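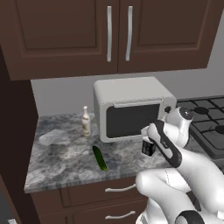
The arm in the simulated kitchen, gripper up by the microwave, cucumber on the counter.

Owen build night, minutes
Shares 163 | Comments 27

Present: Desta Araya, Mercy Rweyemamu, Victor Lema, Wycliffe Mabula (from 7:30, with samosas!) and me, Wondimu Beyene, typing as fast as I can. Sorry in advance for the bits where I was eating.

Last meeting's minutes: Mercy wanted it written down that she never promised to finish the base plate by August, only that she'd start it. Fixed. Everyone else was happy.

1. Simulation
We spent most of the evening here, no surprise. Desta has the kitchen loading on the workshop computer, and we all crowded around to look at the marble, which is much fancier than anything in my house. Victor still wants the cucumber swapped for a plain block until the grasping code settles down. Wycliffe says a cucumber is a perfectly good test because it's long and it's curved, and I'm with him (I like the cucumber). We voted and it stays, three to two.

We also talked about how near the gripper should be allowed to come to the microwave door. Desta will put a soft limit in the planner and we'll try it again Friday. The stove is off the task list for now, and Mercy would like the drawers next.

2. Close-up view

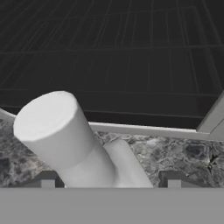

Looking past the two gripper fingers, with the smooth white piece between them and the stone pattern underneath.

Long chat about this one! Victor pointed out that the round end face has little straight segments along its outline and asked if we should bother with a smoother mesh. Desta said the coarse one keeps things quick and she'd sooner spend the time on contact settings. Agreed to leave it alone. I asked whether the stone could be a bit less blurry and was told, kindly, to look at the texture files myself. So that's my job now.

3. Parts for the real one
The Trernix motor drivers are here, all but one. Wycliffe has written to the shop and will call if they don't answer. The full set came to $565, and with the $277 for the power supply we're still inside the $1,000 we set aside, but Mercy would like us all to please stop buying connectors. She was looking at me.

4. Naming things
Folder names are a mess. Trullell is the planner and Dradosov is the gripper code, and nothing else gets to be called either of those. Victor will rename the old folders after he makes a backup.

To do
Desta: soft limit near the microwave
Victor: backup, then folders
Wycliffe: missing driver
Mercy: base plate, drawer handles in the task list
Me: stone texture, and bring back the long extension cord

Next meeting is Friday at 7, same bench. Somebody else is on snacks.

Leave a comment (27)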